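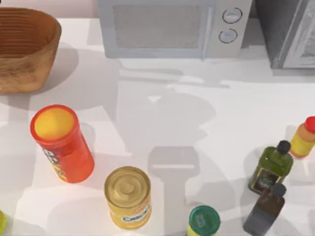

温め直しの時間など計ったことがない、と Nerkau のある回答者は面接の冒頭で述べている。ところが同じ世帯の記録票には、汁物の欄にも飯の欄にも分単位の数字が並んでいた。本節では、この種の食い違いを手がかりとして、家庭における残り物の再加熱が言葉の上でどのように区切られ、どのような単位で記録されるかを検討する。

## 4. 再加熱の計時と記録

### 4.1 資料の構成

分析の対象は、Abu Hammour と Nerkau の2地区で集めた記録票と、その回収時に行った面接の書き起こしである。協力世帯は計30世帯で、記録票の総数は1,000件近い。記録票は再加熱一回につき一枚とし、食品の種別、容器、加熱時間、加熱後の状態、取り出してから食べるまでの処置を記入する形式をとった。配布は2月12日に開始し、最後の回収は4月に入ってから終えた。

世帯の募集と記録票の翻訳は Colteo が担当し、符号化の基準は前稿で用いた Sullivar 分類表に従った。Sullivar 分類表は再加熱される食品を9区分に分けるもので、汁物、煮込み、炊いた穀物、パン類、揚げ物などの区分を含む。複数の区分にまたがる食品は、記入者が最初に書いた語を優先して割り当てた。たとえば「汁かけ飯」は炊いた穀物に、「飯入りの汁」は汁物に分類される。内容物がほぼ同じであっても割り当てが分かれうるが、本稿の関心は記入者の区切り方にあるため、この扱いを維持した。

再加熱の定義は、一度加熱調理を終えた食品を食べる目的でふたたび加熱する行為とした。冷凍食品の初回加熱、飲料のみの加熱、離乳食の調温は含めない。飲料を除外した点については、記録の負担を抑えるという実務上の判断による。予備調査では飲料の記入漏れが多く、回数の推定に使える水準に達しなかった。

計時の方式は、記入者が時間をどのように表したかによって区分した。数値のみの記入を「数値型」、つまみの位置や目盛りへの言及を「位置型」、食品の状態への言及を「状態型」とする。複数の方式が併記された票は、先に書かれたものを主、後に書かれたものを従として両方を残した。

### 4.2 つまみ式の機種における時間の表現

加熱時間の表現は、世帯が使う機器の操作方式と関係している。数字を押して時間を設定する機種では、記入は秒または分の整数値に集中した。これに対し、丸いつまみを回して設定する機種では、「少し」「ひと目盛り」「真横まで」のような表現が混在する。図1の奥に置かれた電子レンジは後者の操作部をもつ例であり、丸いつまみが上下に並ぶ。同種の操作部を近くから示したものが図2である。

位置型の表現は、数値への換算が難しい。「真横まで」が何分に当たるかは機種によって異なり、同じ機種でもつまみの戻り方によって実際の加熱時間に差が出る。記入者自身も換算を求められると迷うことが多く、面接では「三分か、それより短い」「前の機械なら二分だった」といった回答が得られた。後者の回答では、すでに手放した機器の目盛りが基準として残っている。
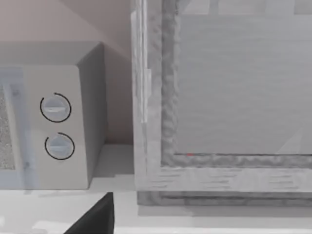 換算を行わずに表現をそのまま集計すると、位置型の記入には食品区分による偏りが認められる。汁物と煮込みでは位置型が優勢であり、炊いた穀物では数値型が増える。パン類では両者とも少なく、「触って熱くなるまで」「端が柔らかくなるまで」という状態型の記述が中心を占めた。加熱時間の短い食品ほど数値が使われやすいという予想は、パン類については支持されなかった。

この偏りには複数の解釈がありうる。第一に、汁物は途中で取り出してかき混ぜることが多く、一回の再加熱が複数の短い加熱に分割される。記入者が合計時間を把握していない場合、最後の操作におけるつまみの位置だけが記憶に残る可能性がある。第二に、炊いた穀物は包装や取扱説明書に目安の時間が印刷されていることが多く、その数字が記入に転用されたとも考えられる。面接では後者に沿う発言が Abu Hammour の世帯に多く見られたが、対応する包装を確認できた例は限られており、判断を保留する。

出力の設定についても触れておく。記録票には出力の欄を設けたものの、空欄が多数を占めた。記入された票でも「いつもの」「強」といった語が使われ、ワット数の記載はまれであった。時間と出力を掛け合わせて加熱量を推定する当初の計画は、この段階で取り下げた。以下の分析では、時間表現の種類のみを変数として扱う。

なお、鍋による再加熱の票では時間の欄そのものが空白になりやすい。代わりに備考欄に「沸くまで」「縁が泡立つまで」と書かれる傾向があり、これらは状態型として符号化した。同じ世帯が鍋と電子レンジを使い分けている場合、鍋の票では状態型、電子レンジの票では位置型または数値型が現れる。時間表現の選択は記入者個人の習慣だけでは説明できず、機器の側が用意する手がかりに依存する部分がある。

### 4.3 待ち時間と容器の移し替え

再加熱の終了時点をどこに置くかについても、世帯間で一致しない。加熱が止まった時点を終了とみなす世帯と、食卓に出した時点を終了とみなす世帯があり、後者では蒸らしや冷ましの時間が加熱時間に含まれている。符号化に際しては、面接の発言と照合できた票に限って両者を分離した。照合できなかった票は、時間の分析から除き、区分の分析には残した。

蒸らしの時間は、炊いた穀物の票に多く記入された。蓋や布をかけたまま置くという記述が典型であるが、置く場所についての指定は少ない。電子レンジの中に置いたままにする世帯では、蒸らしは加熱の続きとして語られる。外に出して置く世帯では、配膳の準備として語られる。物理的にはどちらも余熱による温度の均一化に当たるものの、記録票の上では別の欄に書かれることになる。

容器の移し替えは、この終了時点の問題と密接に関わる。加熱用の容器と食卓用の容器を分ける世帯では、移し替えが区切りとして働く。加熱に使わない容器としては、木製の鉢、籠、金属製の盆などが挙げられた。木製の鉢（図3に一例を示す）はパン類や炊いた穀物を盛る器として言及されることが多く、汁物での言及は少ない。籠はほぼパン類に限られ、布を敷いて用いるという説明が添えられる場合があった。

移し替えの有無と時間表現の型を突き合わせると、移し替えを行う世帯では数値型がやや多い。移し替えまでを一続きの手順として記述するとき、加熱の部分だけを切り出す必要が生じ、数値がその切り出しに使われるという説明が考えられる。ただし、移し替えを行う世帯には数字を押す方式の機種を使うものが多く、機器の影響と手順の影響は本資料の範囲では分離できない。

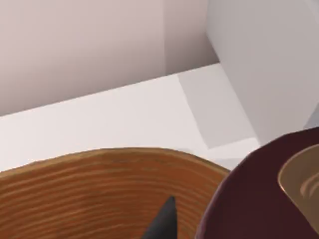

移し替えた時点で温め直しは終わっている、と Abu Hammour の別の回答者は説明し、器の中で冷めていく時間を記録することには意味がないと付け加えた。この立場に立てば、食卓での放置時間は再加熱の記録の外に置かれる。一方、Nerkau では、食べ始めるまでを一回の温め直しと数える発言が複数の世帯で得られた。冷めすぎたために再度加熱した場合、前者は二回と数え、後者は一回の途中とみなす傾向がある。

この差は、再加熱の頻度を推定するうえで無視できない。記録票の枚数を頻度の指標とすると、Abu Hammour の頻度は相対的に高く出る。終了時点を加熱停止にそろえて数え直したところ、地区間の差は縮小した。ただし、再加熱の繰り返しが備考欄にしか現れない票があるため、数え直しの精度には限界がある。

### 4.4 記録票の改訂に関する注記

予備調査で用いた旧様式では、加熱時間の欄に「分」という単位が印刷されていた。本調査の様式ではこれを削除し、単位を含めて自由記入とした。旧様式の票には位置型の表現がほとんど現れず、印刷された単位が記入を数値に誘導していたと推測される。両様式の票を合わせて集計することは避けるべきであり、本節の数値には旧様式の票を含めていない。

翻訳の影響も残る。「少し」に相当する語は言語によって時間と量のいずれにも用いられ、記入者が加熱時間の短さを述べたのか、食品の量を述べたのかが判別できない票があった。Colteo の翻訳担当が原語を併記した票については原語に基づいて符号化し、併記のない票では欄の位置に従った。欄をまたいで書かれた記入は、判定不能として別に保管している。

容器の欄については、材質と形状のどちらを書くべきかの指示が不十分であった。「木」とだけ記入された票は鉢か盆かを区別できず、4.3 の集計では材質の欄にのみ反映した。次回の様式では材質と形状を別の欄とし、移し替えの前後それぞれについて記入を求める予定である。終了時点の扱いについては、加熱を止めた時刻と食べ始めた時刻を並べて記入する方式を、Nerkau の世帯で先に試行する。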